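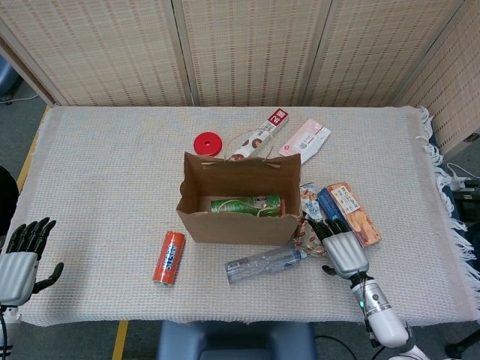 Plarnley Open Day

The Plarnley Open Day is a yearly public event at the Plarnley robotics hall, where people who don't work with robots can come in and watch the ones that do everyday jobs. It runs for a single day in July. I've been to four of them now, and since the wiki had only a two-line stub on it, I've written up what I know. Other people who've gone should feel free to fix things!

Background

The event started as an evening for the families of the people who worked in the building. It was moved to daytime and opened to everybody after the hall took over the unit next door, and roughly 1000 people came to the first public one (that's the number painted on the board by the entrance, so I'm taking it on trust). The hall itself is split between two outfits. Skestis works on arms and hands, and Urrutia does the software that runs them. They share a kitchen and a loading dock, and on open day they share the floor too.

Entry is free but you need a timed ticket. Tickets go in slots of 70 people, and the morning slots go first because that's when the school groups want to come. I always book late afternoon – it's quieter and the staff have more time to chat.

The bag table

The best known part of the day is the bag table, which most regulars just call "the groceries." It's a two-handed robot working at a table with drinks, snacks and an open paper bag. The job is to get things into the bag. It sounds like nothing much, and the first year I nearly walked past it on my way to the big welding arm. Then I stood there for most of an hour.

What makes it fun to watch is how different all the items are. A can is hard and round and wants to roll. A cookie box is long and stiff, and it has to go in at the right angle or it jams across the top. A flat packet of something is the worst of the lot, because there's nothing much for fingers to get hold of. Drinks bottles sit somewhere in between. And then there's the bag itself, which is only paper, with string handles that like to flop over the opening just when you'd want them out of the way. I do the same job at the store every week and had never given it a thought.

The two hands are proper ones with fingers, and both are used. The usual pattern is one hand picking while the other waits or steadies the bag. When I asked why they didn't use a simple clamp, the Skestis person on duty told me that they do, on other machines, but the whole point of this one was to find out how far you can get with hands shaped like ours.

The table is dressed up like somebody's dining room, with a woven cloth and a folding screen behind it. I'm told the first version was a bare workbench and people kept asking what factory it was for. I like the cloth. It has a fringe, too, and small kids can't leave it alone.

How the demonstration runs

Each run starts with the table being set out again, and the staff don't put the things back in the same spots. Visitors sometimes get to call out which item should go next. In my experience a run takes long enough that you want a place near the front, and short enough that you don't mind losing it. Misses are common and no one hides them. A dropped can gets the biggest cheer of the day, bigger than a full bag, and I've joined in every time.

A staff member stands by with a stop button. There's a line on the floor, and you stay on your side of it while the arms are on. It's the only rule they're really strict about.

Other attractions

The rest of the hall changes from year to year. Regular stops include the Kumik, a small wheeled cart that follows a person around and carries their coat (100 percent the favorite of my niece, who made it go around the welding bay until we were asked to move on), a wall of old worn-out grippers you can pick up and squeeze, and a talk in the upstairs room. The talks are uneven. The one on fingertip sensors was terrific and I still have my notes; the one on battery storage I left early.

Visiting

The hall is a short walk from the bus stop, and there's parking in the back. Food is sold in the yard. The floor is flat all the way through, so strollers and wheelchairs are fine, but the upstairs room has stairs only. Bring a sweater even in July – they keep the hall pretty cold.

Tickets for the next one should go up in spring on the hall's own page.

This page was last updated in January 2026.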